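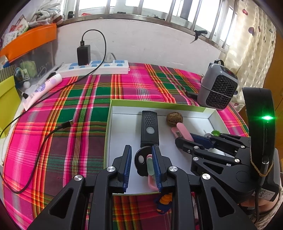 Odds and ends in the white tray with the green rim, on the bed.

So I finally did the Fothergill open day! If you've read this blog for more than a week you know I have watched Elamon all the way through more times than I should admit (213 episodes, and yes, I include the musical one), and when my sister forwarded me the email saying the studio was letting the public in for one weekend in October, I had my card out before I'd finished reading it.

Barkeo is a long drive from us. We left in the dark with a bag of bagels and got there just after nine, and there was already a line down the side of the building. Parking was $20, which made my sister grumble for a good ten minutes, but the guy in the booth was wearing one of the crew jackets from season four and I forgave him everything.

They take you in through the back, past the loading doors, and the first thing you walk into is the harbor set. It is so much smaller than it looks on TV. I could have crossed the whole dock in a few steps! The water is a painted floor with some kind of shiny coating on it, and the real water shots were done at a tank in another building that wasn't on the tour (boo). Our guide was a former script supervisor who had stories about every single door. Apparently the lighthouse door used to stick so badly that there are scenes where an actor is supposed to storm out and you just see them wait a second. I went home and checked, and she's right, it's in the season two finale.
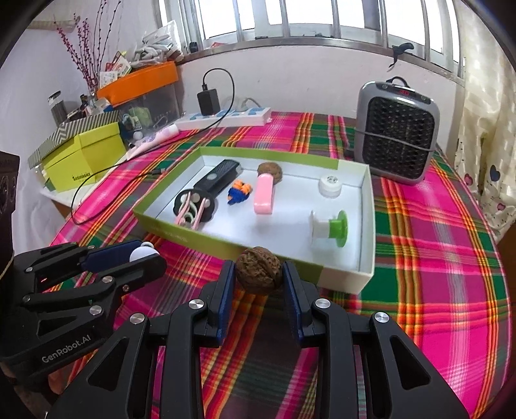 After the harbor you get the wardrobe floor, and this is where I lost my sister for half an hour. They have over 1000 costumes up there, most of them on rolling racks with plastic over them, but a couple of dozen were out on stands so you could get close. The captain's coat has been mended all over the left sleeve. There's a gray wool dress from the wedding episode that I always assumed was blue. I asked about it and the wardrobe lady said it was the lights, and that she still gets mail about it.

No touching, obviously. A man ahead of us touched a hat and got spoken to.

Lunch was in the old crew canteen, and I'll be kind and say the soup was fine. The line moved slowly and there weren't enough chairs, so people were eating on the stairs. If you go next time, bring a sandwich. The gift shop is right next door and it's a trap: I bought a mug, a tea towel and a little enamel pin of Umo, the ship's cat, who for me is the real star of the show. Umo was played by 2 different cats, by the way. The first one retired after the pilot and the second one hated the captain, so whenever you see them together he has tuna in his pocket.

Okay, the part everyone has been messaging me about. Zineb Hajji was there!

She did a Q&A at two in the afternoon on the tavern set, sitting on the bar with her boots on, and she was every bit as funny as I'd hoped. She told us she got the part after reading for a completely different one, a smuggler who dies in the third episode, and that her mother was disappointed because she liked the smuggler's scenes better. Someone asked if she kept anything when the show wrapped, and she said a brass lantern, with permission, and a bar stool, without. She wouldn't say a word about a reunion. She did look over at the producer before she didn't say it, so read into that what you like (I have!).

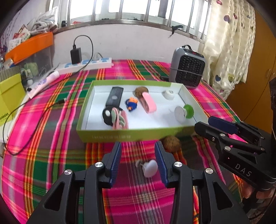
Then there was a signing, and I have to complain a little. The email said everyone with an afternoon ticket would get a signature, and they cut the line off well before the end. There was a family behind us who had come even farther than we had, and the daughter was in tears. We only got in by luck because my sister refused to leave the tavern when they asked the room to clear. Zineb stayed past her time and was lovely with everybody, so I don't blame her one bit, but whoever planned it needed one more person with a clipboard.

She signed my season one booklet and asked how to spell my name, and I got it wrong. My own name. My sister has told everybody at her work.

We finished with the sound room, where you can have a go at dubbing footsteps onto a chase scene. I was terrible at it, always half a second behind, and my sister was weirdly good. The sound guy let her do it twice.

They say there'll be another open day in spring but there wasn't a date up when I looked on Monday. Tickets for this one were gone in an afternoon, so get on the studio's mailing list if you want a chance. Wear flat shoes, take the morning slot for the sets and try to get moved into the afternoon group for the Q&A. I'll put up my notes from the script supervisor's tour once I can read my own handwriting.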